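Black clothes and the slow march to grey

I have been putting off this post for weeks because it means admitting how much black I own. My sister reckons I dress like a stagehand. She's not wrong, but I'd like it noted that stagehands always look terrific and never have to think about what goes with what.

Anyway, the trouble with a black wardrobe is that it doesn't stay black. You buy a tee, it's the colour of a wet road at midnight, you feel like a million bucks. Then a few months go by and you're standing in the sun at the servo next to somebody in a new one and oh dear, yours is the colour of an old chalkboard. I've got a drawer full of these now and I've decided this is the year I stop chucking them in the rag bag and learn to look after the things properly.

So I went to a Saturday workshop on dyeing and mending, run by Constanza Villalba out the back of the Karakaya fabric shop (up the stairs, mind the third one). Two hours, a cup of tea and a truly excellent lemon slice. Most of what I'm passing on I learnt from her, and the wrong bits are mine.

Cold wash, inside out, every single time. I knew this! Everyone knows this! I just never did it, because I'm lazy and the machine has a button that says Everyday. Constanza was very kind about the Everyday button but you could tell. She also reckons most of us use double the detergent we need, and what doesn't rinse out sits on the fibres looking like fade. I ran my favourite jumper through a plain rinse when I got home and it came up noticeably darker, so there's one I'd nearly binned for no reason.

The other big culprit is fuzz. Black cotton rubs against itself and everything else in the load, the surface goes hairy, and all those little hairs catch the light.

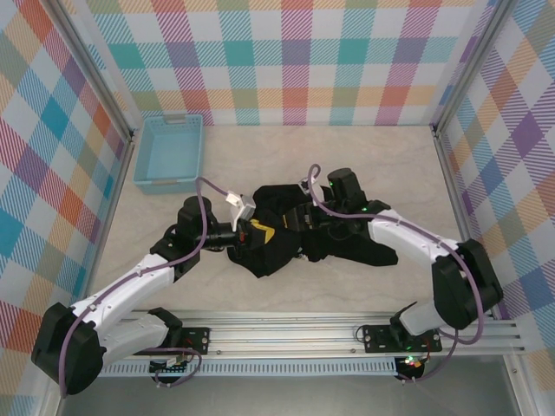
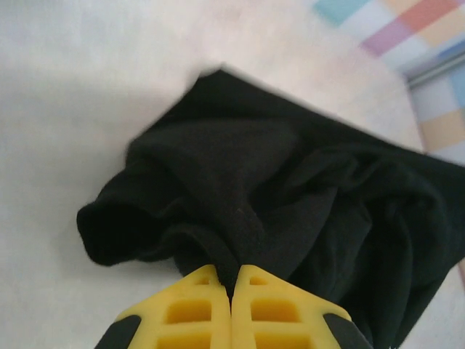
Black fabric on a pale surface, all crumples and folds.

I've since bought a fabric shaver (the cheap one, Edano brand) and I am a menace with it. I did the couch cushions. I did a beanie. Mervin from next door brought his good cardigan round and stayed for two cups of tea while I did the elbows.

And then there's the line. I love a Hills hoist as much as anyone, but an Aussie summer will bleach a black tee before you've finished your lunch. Mine go on the clothes horse in the laundry now, or out under the verandah if there's a breeze. It takes longer and the laundry is permanently full of socks, but I can live with that.

For the ones that are past saving with kindness, there's dye. I haven't been brave enough yet. What put me off a bit was hearing that polyester stitching won't take ordinary cotton dye, so you can end up with a lovely black shirt with grey seams all over it. Constanza thinks that looks smart. I'm still making up my mind. I've got four candidates in a bucket and a packet of dye on top of the fridge where I can't ignore it.

She's running the workshop again in May, if you're local and fancy it, and the shop can put your name down. Take an apron and something you don't mind ruining.

Does anyone have a trick for deodorant marks, by the way? I've tried bicarb, I've tried vinegar, I've tried a rolled-up pair of stockings (Mum's suggestion, worked on one shirt and did nothing at all for the next). Leave me a comment, I'll try anything that won't stink out the laundry.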